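I went to the open day at Jernen's robot workshop in Denosthorpe on a Wednesday in January, and I came away thinking that firms like this should spend less of our time on the finished machine and more on the practice runs. I don't suppose that was the lesson they had planned.

The day was laid out in the usual way. There was a talk in the front hall, a row of chairs, coffee, and then a real arm behind a rail that moved tins from one tray to another. It did this well and without a pause. The people near me watched for a minute or two, nodded, and went to look for the biscuits. I did the same. A machine that does one job smoothly gives you very little to ask about.

The better part was upstairs, in a small room with a screen on the wall. Jernen trains its arms in simulation before any metal is moved, and the staff were going through runs from a set they call Prakach. The set has 567 runs in it. We were shown a handful, and then the presenter let us call out numbers and brought up whichever ones we asked for. I thought that was brave, and it was the only time all day that the audience had any say in what it saw.

Most of what came up was plain stuff: a wooden surface, a gripper, one or two lumpy objects to deal with. The graphics are nothing special. The objects are built from flat facets and you have to guess at some of them. A man behind me was sure he was looking at a potato, and his daughter said it was a loaf. Neither of them was corrected, and it didn't seem to matter to the work. What matters is whether the fingers end up on either side of the right thing.
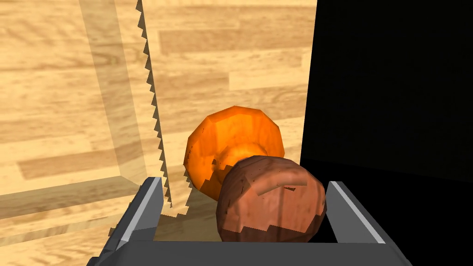
## What a close view shows you

From the back of a hall, picking something up looks like a single act. Close to the fingers it is plainly a lot of small problems. The brown lump sits low between the two grey plates, with the orange one right up against it and partly hidden behind it. A person would reach in and sort that out by feel. A program has to settle which one it is after, where one stops and the other begins, and how near it can bring a finger to the neighbour. There is a toothed edge and a pane of something clear to one side as well, and clear things are hard for machines to judge.

I asked how many of the runs fail. The presenter said that depended on the task, and that on the crowded ones it was a good many. I would have liked a figure. Still, it was a straighter answer than anything I heard downstairs, where the talk told us that the firm's arms had been out on trial for 300 days and left it there. Three hundred days of what? Tins, I assume.

My complaint is a simple one. Public shows of robots are nearly always shows of success, and they leave visitors with one of two wrong ideas. Some go home believing the machines can do anything and will be in every kitchen by next winter. Others decide the whole thing is a trick with the hard parts hidden. Both would be better served by twenty minutes in that upstairs room, watching an arm deal with two awkward shapes that are touching each other.

I can see why a firm would be nervous. Buyers come to these days too, and a missed grasp does not look good on a big screen. But buyers will meet the missed grasps soon enough — on their own floor, with their own goods — and I would think more of a supplier that had shown me some beforehand.

There is a fair point on the other side, which is that simulation can mislead as well. Wood on a screen has no dust on it, and a rendered lump weighs whatever it has been told to weigh. The presenter said as much without being pushed. So I wouldn't swap the real arm for the screen. I would put them in the same room, let people pick a run, and then try the nearest thing to it on the bench while they watch.

The upstairs session held very few people and was listed on the back of the leaflet, under the parking notes. If Jernen holds the day again, I'd move it to the front and give it the hall.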